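작업 노트, 7월, 오전 9시 조금 넘어서 시작

주방 쪽 상판에서 줄 종이 펴기, 이어서

어제 쓰던 면이 꽉 차서 새 면으로 넘어왔다. 앞 면 맨 아래에 급하게 적은 메모는 내 글씨인데도 절반밖에 못 읽겠다. "가장자리 먼저"까지는 알겠는데 그다음이 "누름"인지 "느림"인지 모르겠다. 둘 다 말이 되는 게 더 문제다. 포피가 보더니 "느림"이라고 했고, 그래서 오늘은 일단 느리게 하기로 했다. 나중에 데릭한테도 물어볼 것.

다시 적어 두자면 이번 일은 그레빌린(Greviline) 공책의 속지를 낱장으로 떼어 낸 다음 다시 묶을 수 있을 만큼 평평하게 만드는 일이다. 속지는 흔한 흰 줄 종이다. 얇은 푸른 줄이 쳐져 있고, 여백선은 없고, 종이 자체도 특별할 게 없다. 특별할 게 없어서 어렵다는 말을 지난주에 포피가 했는데 요즘 그 말이 자꾸 생각난다. 두꺼운 종이는 휘면 휘었다고 크게 티를 내니까 어디를 눌러야 할지 금방 보인다. 얇은 줄 종이는 손으로 만지면 평평한 것 같다가도 눈을 낮추면 줄이 슬쩍 굽어 있다. 그러니까 줄이 자 노릇을 하는 셈이다. 민무늬 종이였으면 그냥 넘어갔을 휨이 줄 때문에 다 들킨다.

받아 온 묶음은 모두 31장이다. 그중 2장은 귀퉁이가 찢어져서 따로 빼 두었고 나머지 29장이 이번에 펴야 할 몫이다. 찢어진 것들은 얇은 한지로 뒤를 받쳐야 하니까 풀을 새로 쑤는 날 같이 하자. 서랍 둘째 칸, 누런 봉투 안. 봉투에 연필로 "귀퉁이"라고 써 두었다. (지난번처럼 봉투에 아무것도 안 써 두고 한나절을 찾는 일은 없어야겠다.)

작업 자리 이야기

큰 작업대는 데릭이 천 재단을 하느라 이번 주 내내 쓰고 있어서 나는 주방 쪽 상판으로 옮겨 왔다. 처음에는 좀 투덜거렸는데 써 보니 꽤 마음에 든다. 상판이 화강암이라 단단하고, 나무 작업대처럼 칼자국 홈이 없다. 우리 나무 작업대는 오래 써서 한가운데가 살짝 내려앉았고, 거기에 얇은 종이를 놓으면 종이가 휜 건지 작업대가 휜 건지 알 수가 없다. 돌은 그 걱정이 없어서 좋다. 줄이 굽어 보이면 종이 탓이라고 마음 놓고 말할 수 있다.

나쁜 점도 적어 둔다. 무늬가 너무 잘다. 크림색, 베이지, 회색, 갈색, 검정이 다 섞여 있어서 종이 부스러기나 연필 지우개 가루가 떨어지면 도무지 찾을 수가 없다. 어제는 돌에 원래 박힌 검은 점을 손톱으로 한참 긁었다. 포피가 옆에서 보고만 있다가 한참 뒤에야 그거 돌이라고 말해 주었다. 고맙게도.

그리고 돌은 차다. 아침에 손바닥을 대 보면 여름인데도 서늘하다. 살짝 축인 종이를 바로 올리면 나무 위에서보다 마르는 게 더딘 느낌이 있다. 느낌이라고만 적는 이유는 아직 나란히 놓고 비교를 안 해 봤기 때문이다. 데릭은 돌이 물을 안 먹으니까 당연하다고 하는데, 데릭은 무엇이든 당연하다고 하는 편이라 따로 해 보고 적겠다.

시작하기 전에 상판 닦는 법, 지금까지 정착된 대로.

마른 천으로 먼저 한 번 훑는다. 그다음 물을 꼭 짠 천으로 닦고 다시 마른 천으로 닦는다. 세제는 쓰지 않는다. 전에 일킥(Irkik) 스프레이를 한 번 뿌렸다가 막이 남아서 종이가 미끄러졌고, 더 나쁜 건 종이 뒷면에 냄새가 뱄다. 냄새가 며칠 갔다. 공책을 펼 때마다 레몬 냄새가 나는 걸 좋아할 사람도 있겠지만 주인이 부탁한 건 아니다. 벽과 상판이 만나는 쪽은 물기가 고이기 쉬우니 천 모서리를 접어서 따라가며 닦는다. 종이 먼 쪽 가장자리가 그 근처까지 가기 때문에 거기에 물이 남아 있으면 바로 먹는다. 한 번 당했다.

낮은 눈으로 보기

어제 알아낸 것 중에 제일 쓸모 있는 걸 다시 적는다. 위에서 내려다보면 안 된다. 위에서 보면 어떤 종이든 다 평평해 보인다. 허리를 숙이고 턱이 상판에 거의 닿을 만큼 낮춰서, 줄을 따라 멀리 본다. 그러면 줄들이 저쪽으로 가면서 점점 모이는데, 고르게 모이면 평평한 것이고 중간에 어느 줄이 슬쩍 휘면 그 자리 종이가 떠 있는 것이다. 배 갑판 널빤지를 볼 때 이렇게 본다고 데릭이 말했다. 데릭이 배를 타 본 적이 있는지는 모르겠지만 방법은 맞다.

각도도 중요하다. 줄과 똑바로 마주 서서 보는 것보다 한쪽으로 조금 비켜서 비스듬하게 보는 쪽이 훨씬 잘 보인다. 똑바로 보면 내 눈이 줄을 저절로 곧게 고쳐 읽는 것 같다. 비스듬하면 그 버릇이 안 통한다. 허리가 아픈 건 어쩔 수 없고, 포피는 아예 낮은 의자를 가져와서 앉아서 본다. 나도 내일부터는 의자를 쓰겠다. 어제도 이 말을 썼던 것 같다.

빛은 고른 게 좋다. 옆에서 센 빛을 주면 뜬 자리에 그림자가 생겨서 잘 보일 줄 알았는데, 해 보니 종이 결까지 다 올라와서 오히려 줄이 묻힌다. 푸른 줄이 워낙 흐려서 그렇다. 이 종이는 밝은 데서도 줄이 겨우 보이는 정도라 빛이 세면 금세 날아가 버린다. 흰 벽을 뒤에 두고 은은한 빛에서 보는 지금 자리가 낫다. 종이도 그 빛에서는 새하얗지 않고 약간 회색기가 돌아서 눈이 편하다.
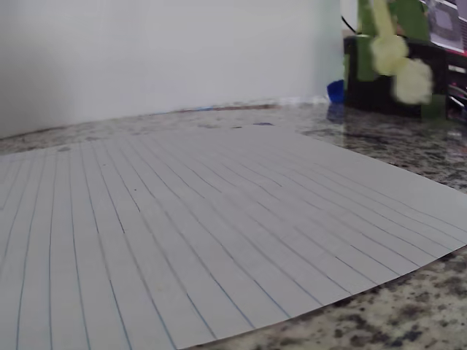 화강암 상판 위의 줄 종이 한 장, 낮은 각도에서. 줄 몇 군데가 완만하게 휘어 있음.

먼저 오른쪽 가장자리. 아래 모서리로 내려오면서 살짝 굽어 있다. 나는 안쪽 줄만 보느라 가장자리를 자주 빼먹는데, 묶을 때 정작 말썽을 부리는 건 늘 가장자리다. 앞으로는 가장자리부터 보고 안쪽으로 들어오는 순서로 하자. 앞 면의 "가장자리 먼저"가 아마 이 말이었을 것이다.

그다음은 먼 쪽 가장자리 가까이에 있는 옅은 자국. 보랏빛이 도는 푸른색인데, 뭔지 단정은 못 하겠다. 내 짐작으로는 잉크다. 묶음에 같이 온 메모를 보면 공책 주인이 갸피(Gyamfi) 만년필 잉크를 오래 썼다고 하고, 우리 쪽에는 그런 색 잉크가 없다. 데릭은 재단용 분필일 거라고 하는데 분필이면 털어질 테니 마른 붓으로 한 번만 쓸어 보면 알 일이다. 문지르지는 말 것. 잉크면 번진다. 물도 대지 말 것. 이 장은 축이는 순서에서 빼고 마른 채로만 누르기로 한다. 오래 걸려도 그게 안전하다.

왼쪽 가운데쯤에 아주 작은 검은 점도 하나 있다. 티인지 종이에 박힌 건지는 모르겠다. 종이를 뜰 때 섞여 들어간 섬유라면 건드려 봐야 구멍만 난다. 핀셋은 맨 나중이고, 먼저 붓이다. 붓으로 움직이면 티, 안 움직이면 그냥 그 종이의 점으로 인정하고 놔두자. 사람 얼굴에도 점은 있는 거니까.

누르는 순서

하다 보니 순서가 여러 번 바뀌어서 지금 쓰는 것만 정리한다. 예전 순서는 앞 면에 줄을 그어 지웠다.

떼어 낸 속지를 상판에 올리기 전에 손을 씻고 완전히 말린다. 손등이 아니라 손가락 사이를 확인한다. 종이를 내려놓을 때는 한쪽 긴 변부터 닿게 하고 나머지를 천천히 눕힌다. 한꺼번에 툭 놓으면 밑에 공기가 들어가고, 매끈한 돌 위에서는 그 공기가 잘 안 빠져서 종이가 얼음 위처럼 밀린다. 처음에는 이게 재미있어서 몇 번 일부러 밀어 봤다. 권하지는 않는다.

눕힌 다음에는 십 분쯤 그냥 둔다. 공책 속에 눌려 있던 종이가 방 공기에 익숙해지는 시간이다. 이걸 건너뛰고 바로 누르면 누를 때는 펴졌다가 다음 날 다시 말린다. 소토우(Sotow) 작업실에 있을 때 배운 건데 그때는 그냥 커피 마시라고 주는 시간인 줄 알았다. 커피는 물론 다른 방에서 마신다.

그러고 나서 낮은 눈으로 한 번 본다. 뜬 자리를 연필로 표시하고 싶은 마음이 굴뚝같지만 종이에는 아무 표시도 하지 않는다. 대신 따로 둔 쪽지에 네모를 그리고 그 안에 대충 위치를 찍는다. 쪽지와 속지가 섞이지 않게 쪽지는 반드시 누런 종이를 쓴다. 둘 다 흰 줄 종이였던 날의 이야기는 여기에 적지 않겠다. 포피가 기억하고 있다.

축이는 건 뜬 자리에만 한다. 전체를 축이면 줄 색이 흐려질까 봐 겁이 난다. 아직 흐려진 장은 없지만 인쇄 줄이라고 다 물에 버티는 건 아니다. 분무기 말고 축인 압지를 쓴다. 압지를 물에 담갔다가 마른 압지 사이에 끼워서 한 번 죽인 다음, 그 마른 듯한 축축함을 종이에 옮긴다. 손끝으로 대 보아 차갑기만 하고 젖지는 않은 정도가 맞다. 말로 하면 어려운데 몇 번 해 보면 손이 안다.

그 위에 부직포, 마른 압지, 판, 추. 한 번에 쌓는 건 최대 4장까지만. 더 쌓으면 아래쪽이 느리게 마르고 윗장만 보고 다 됐다고 착각하게 된다. 추는 가운데 하나 큰 것보다 작은 것을 고르게 벌려 놓는 쪽이 낫다. 큰 것 하나로 눌렀을 때는 가운데는 반듯한데 모서리가 접시처럼 들렸다.

압지는 한 시간 뒤에 한 번 갈고, 점심 먹고 또 갈고, 퇴근 전에 또 간다. 젖은 압지는 싱크대 위에 걸어 두지 말 것. 데릭이 행주인 줄 알고 컵을 닦았다. 컵은 멀쩡하다고 한다.

오후 2시 반

점심 먹고 와서 첫 묶음의 압지를 갈면서 살짝 들춰 봤다. 가장자리는 확실히 얌전해졌다. 가운데 쪽 줄은 아직 한두 군데 굽은 것 같은데, 다 마르기 전에 판단하면 꼭 틀리니까 판단은 내일 아침으로 미룬다. 들춰 보는 것도 사실 안 좋은 버릇이다. 빵 굽는 사람이 오븐 문을 자꾸 여는 것과 같다. 그래도 한 번은 봐야 마음이 놓인다.

포피가 와서 낮은 의자에 앉아 한참 보고 갔다. 포피 말로는 줄이 굽은 걸 꼭 다 잡을 필요가 있느냐는 거다. 이 공책은 누가 날마다 펴고 글을 쓰던 물건이고, 손이 닿았던 자리가 조금 물결치는 건 흠이라기보다 그 사람 버릇 같은 거라고. 나는 묶을 때 등 쪽이 고르지 않으면 실이 운다고 대답했는데, 집에 가는 길에 생각해 보면 포피 말도 맞을 것 같다. 등 쪽은 제대로 펴고 바깥쪽은 조금 봐주는 걸로 타협할까 한다. 주인한테 한번 물어봐야겠다. 물어볼 것 목록에 추가.

반들거리는 상판에 대해서도 한마디. 윤이 나는 쪽에는 뒤에 놓인 물건이 다 비친다. 파란 것을 두면 돌 위에 파란빛이 번진 것처럼 보이는데, 오늘 내가 그걸 잉크가 흐른 줄 알고 천을 들고 달려갔다. 닦아도 안 없어져서 심장이 덜컥했다가, 고개를 옮기니까 따라 움직여서 알았다. 비친 그림자였다. 데릭이 보았다. 한동안 들을 것 같다. 아무튼 종이를 볼 때는 색이 있는 물건을 멀리 치워 두는 게 좋겠다. 옅은 자국을 찾는 날에는 더 그렇다. 파란 뚜껑 같은 건 서랍으로.

돌 색에 대한 메모도 하나. 종이가 끝나고 돌이 드러나는 모서리에서 큰 갈색, 검은색 알갱이가 바로 옆에 붙으면 종이 가장자리가 실제보다 더 들쭉날쭉해 보인다. 칼로 다듬고 싶어지는데 참아야 한다. 가장자리를 판단할 때만 밑에 회색 판지를 한 장 깔면 어떨까 싶다. 대신 판지를 깔면 돌의 단단하고 고른 맛이 없어지니까 볼 때만 깔고 누를 때는 빼는 식으로. 번거롭기는 하겠다. 판지는 데릭의 천 두루마리 뒤에 남은 게 있다.

오후 5시

압지 마지막으로 갈았다. 추 다시 놓음. 왼쪽 추 하나가 자꾸 미끄러져서 밑에 펠트 조각을 댔다. 돌 위에서는 추도 미끄럽다는 걸 왜 이제 알았을까.

옅은 자국이 있는 장은 마른 붓으로 가볍게 한 번 쓸어 보았다. 붓에 묻어나는 게 없었다. 분필은 아닌 쪽으로 기운다. 데릭은 오래된 분필이면 안 털릴 수도 있다고 한다. 데릭이 조각 천에 분필을 긋고 내일까지 두었다가 털어 보겠다고 가져갔으니 결과는 데릭이 이 밑에 직접 적기로 했다. 자리를 비워 둔다.

검은 점은 안 움직인다. 그대로 두기로.

내일 할 것

첫 묶음 판단. 위에서 보지 말고 낮게, 가장자리부터.
돌 위와 나무 위에서 마르는 시간 비교. 같은 종이, 같은 압지로. 나무 쪽은 데릭이 자리를 조금 내주기로 했다.
마른 채로 누르는 장은 따로 쌓고 위에 누런 쪽지로 "물 금지"라고 써 둘 것.
압지 남은 것 확인하고 모자라면 포피가 시내 나가는 길에 부탁. 지난번 것보다 한 단계 두꺼운 걸로.
귀퉁이 찢어진 것 받칠 한지 결 방향 보기.
주인에게 전화: 바깥쪽 물결은 어디까지 펴면 좋을지, 보랏빛 자국은 지우고 싶은지 남기고 싶은지. 나는 남기는 쪽이면 좋겠다.
낮은 의자. 이번에는 진짜로 가져올 것.

덧붙임 (데릭 글씨로): 조각 천 분필, 아침에 털어 보니 거의 다 털림. 조금은 남았음. 내 말이 반은 맞은 걸로 해 줘.

덧붙임 (포피): 앞 면 메모 다시 봤는데 "누름" 맞는 것 같아. 미안.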